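Driltden three-finger hand: planning and ordering notes

14 shares | 3 comments

The Driltden hand is sold as an end effector for mobile robots that handle clothing, bedding and other soft goods. It can be bought alone, as a kit with the wrist coupling, or fitted to a Vastport mobile base before delivery. The notes below are for buyers who are working out a budget or preparing a site. They do not replace the installation manual.

What the price covers

The hand alone includes three jointed fingers with metal middle segments, one set of rubberised fingertip pads, the palm controller and a two-metre cable. The kit adds the coupling plate, a wrist camera and the calibration file for the arm named on the order. Arms from other makers need an adaptor, quoted separately. Delivery outside the mainland is charged at cost.

Fingertip pads are a consumable. A set is rated for 4000 grasp cycles on knitted or woven fabric and fewer on zips, rivets or coarse canvas. A spare set costs 436 and should be entered in the running budget, not the capital one. Joint pins and brackets are inspected at the annual service and replaced if worn.

Fabric handling

Folded or hanging cloth behaves differently from a rigid part of the same mass. It sags away from the grasp point, covers the fingers and can block the wrist camera's view of the item below. Dark knits are the slowest case, as the depth reading on black fabric is poor. Cycle times quoted for cartons should not be carried over to garments. For planning, use the figures in the soft goods table and have them checked against a sample of your own stock before the order is placed.

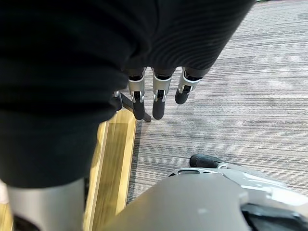 Does the hand need a compressed air supply?

The hand is fully electric and runs from the arm's 24-volt tool connector. No air line, compressor or dryer has to be included in the budget.

Site preparation

Allow a clear working circle of 900 mm around the base when the arm is stowed. Doorways should be measured at the narrowest point, including handles and stops. Floor joins, trims and carpet edges should be listed on the survey form with their height, as the base slows down when it crosses them. Loose rugs must be fixed or removed.

The charging dock needs a wall socket on its own circuit and 400 mm of free wall on each side. It should not face a window.

Lead time and service

Kits are built to order. Orders confirmed before the end of October are delivered in the first quarter. Loan units for trials are handled by Huamán, which also holds the pad stock. The Duvurico service contract covers one visit a year, joint parts and software updates. It does not cover pads, cables or damage from liquids.

Quotations are prepared by Efraín Ñahui. Please send the arm model, the floor survey and a list of the fabrics to be handled, with the heaviest item marked.

Share this page | 3 comments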